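Notebook, feed systems bench and House 2
26 Aug 2021

Bin scale, continued. The display on the House 2 bin says the birds ate 842 lb yesterday. I don't believe it.

3000 hens in that house going by the placement sheet, less whatever has died since, so call it a bit over a quarter pound a bird and climbing. It isn't a crazy number. A hungry flock in cold weather might do it. But it is late August, the house was hot until well after dark, and hens that are panting don't eat like that. The egg belts were ordinary. Water use was up, as you'd expect in heat, and feed should be going the other way. So either the birds are doing something birds don't do, or there's feed on the floor, or the scale is wrong.

Checked the floor first because it's the cheapest thing to check. Walked both sides with a flashlight and got down and looked under the pans. Some spill at the far end where the line always over-delivers, same little cone as last week. Raked it up and it filled part of a bucket. Not the answer.

Then the auger run from the bin to the house wall. Looked for a split in the tube, or a pile in the weeds, or fat sparrows. Sparrows are normal. No pile. There's an old patch on the elbow that I don't like the look of, but it was tight when I put my hand around it with the motor running and nothing was dusting out.

That leaves the scale.

For whoever reads this and wasn't around in March: the kit is the Trernico one, load cells under the bin legs, summing box on the crossbrace, display inside the service room door. It came recommended by the people at Uton, who have it on their pullet houses and say it changed how they order feed. Maybe it did. I have asked Uton twice what they checked it against and both times the answer was that it agrees with the delivery tickets. The mill writes the delivery tickets. The mill also knows what the display says, because the driver reads it off before he unloads. Two numbers that have been looking at each other all year will agree.

What the Trernico sheet claims, in my words: steady to within a couple of bags of feed, not bothered by temperature, no need to recalibrate after the first load. I wrote "we'll see" next to that last one in March and it is still my position.

Morning reading after the truck left: 3377. Wrote it down right away, then stood there for a few minutes with a cup of coffee and no motor running, nobody near the bin, slides shut. It moved. Down a little, back up, then down again and stayed down. Sun had just come around the corner of the house and was on two of the legs. I leaned on one leg with my shoulder and the display went up, which it should. I let go and it did not come all the way back, which it shouldn't.

Things that could make it hang like that:

Dirt under a cell. Looked. There was packed feed dust and some wet gunk around the northeast foot, and I scraped it out with a putty knife. Reading changed when I did it but I wasn't careful about noting by how much, so that's no use to anybody. Do the other feet tomorrow, one at a time, reading before and after each.

The ladder. It's bolted to the bin at the top and somebody set the bottom rung bracket into the slab when the bin was moved. So the ladder is a fifth leg with no cell under it. I can't say how much it carries. On a cold morning probably one thing and in afternoon sun another. If it expands and takes a little of the load, the bin looks lighter than it is, and if the start reading is taken cool and the end reading taken warm, that goes straight onto the day's feed use. That fits. I'm suspicious of it for fitting so well, as I've only had the idea since lunch.

The conduit to the motor. Rigid where it should be flexible. Small, but it's there.

The boot. This is the one I'd bet on if made to. 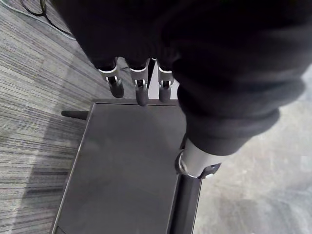 The boot between the bin throat and the auger hopper is supposed to let the bin float. Ours doesn't. It's the stiff molded kind, clamped hard at both ends, and when the auger starts you can see the hopper try to take the bin with it. Uton's fix was to cut theirs out and put in a cloth sleeve with plenty of slack. I went back and forth on that. Slack cloth does let go of the load, no argument. It also does what the dark fabric over those three metal fingers is doing, bunches into thick folds down one side and rolls over on itself into a fat cuff at the end, and in a feed line every one of those folds is a shelf. Mash will sit in it, draw damp, cake, and then let go all at once into the pans. I've smelled what comes out of a hopper like that. So if we go to cloth, it wants to be cut close, with only enough give for the bin to settle when it's full, and a smooth face on the inside. And somebody has to be able to get it off without tools to look at it, or it will never be looked at.

Tried a crude version on the bench before touching the real one. Hung the old spare hopper from the hoist with the hanging scale above it, clamped a length of the stiff boot below, fixed the bottom end to the bench. Poured in a bag of feed at a time. With the boot on, the scale lagged behind what I'd poured, and when I tapped the hopper it jumped most of the way to where it should have been. With the boot off, no lag to speak of. With a piece of canvas from the tarp roll in its place, cut a hand's width longer than the gap, a small lag the first time and none after that. The canvas had already started to pleat on one side by the third bag. There was feed in the pleat.

Caution on all this: the spare hopper weighs nothing next to the bin, so whatever share the boot was stealing on the bench, it will be a much smaller share outdoors. It could be real and still not matter. I'd like to think I found it but I haven't shown that. The right test is to pull the boot on the actual bin when it's nearly empty, zero the thing, hang known weight from the crossbrace and see. That means catching the bin low between trucks, and the mill's schedule isn't ours to pick.

About the Ghiță spreadsheet. It's the one that takes the daily bin number and gives feed per dozen eggs, with the little chart. It came along with the display and the office likes it. I don't object to the arithmetic. What bothers me is that it prints to more decimal places than the scale could ever earn, and it smooths over several days, so a bad reading doesn't look bad, it looks like a trend. Yesterday's number went in before I saw it. The chart now shows feed efficiency sliding since the start of the week and I've already been asked what the birds are doing. The birds aren't doing anything. I've asked that the House 2 column be left alone until there's a check on it, and not deleted either. Leave it in and mark it.

Also asked by the office: whether we should hold off on the same kit for Culorstead. My vote is yes, hold off. The bins over there are older, legs on separate pads instead of one slab, and at least one of the pads has sunk. A load cell under a sunk leg reads next to nothing while its neighbor reads too much, and the sum is supposed to come out right anyway. In theory. The salesman's theory assumes the leg isn't being dragged sideways at the same time. I'd rather see one bin made honest here before we buy a second set of problems.

I should put down what would change my mind. If I clear all the feet, free the ladder, swap the boot, and the display then holds still through a full hot day with the slides shut and the motor locked out, I'll take back most of this. If it holds still and still says the birds are eating what it said yesterday, I'll go look at the birds again, and at the line timer, and at whether the far pans are being dug out by hens that have figured out the fins are loose. They do that.

One more that I nearly skipped. The clock on the display was off. Not by minutes, it was still on the wrong side of the spring time change, so its "day" doesn't start when ours does. Its midnight falls an hour later than the controller's. The controller runs a late feeding for this flock because of the heat, and the display may be putting one feeding in one day and two in the next depending on how long the auger runs. That alone could puff up a single day and shortchange another, with nothing wrong on the weighing side. Went back through the display's memory looking for a low day next to the high one. There's one that's lowish. Not low enough to make me happy, but the memory only goes back so far and somebody has cleared it once already.

Reset the clock before leaving. Should have waited, now I've changed two things on the same bin in one day (that and scraping the foot). Writing it here so I don't pretend otherwise later.

To do:
Feet, one at a time, with readings.
Cut the ladder bracket free of the slab, hang it off the bin only. Check it's still safe to climb.
Flexible whip on the motor conduit. Power locked out, obviously.
Price a fitted sleeve with a smooth liner. Ask if they'll make it with over-center clamps.
Ask the mill for the axle weights off their own platform for the last few loads, the raw slips and not the tickets.
Shut-slide test on a hot day, reading every half hour, sun and shade noted.
Rake the far end again and weigh the bucket this time.

Left the display at the overnight screen. Tape over the zero button.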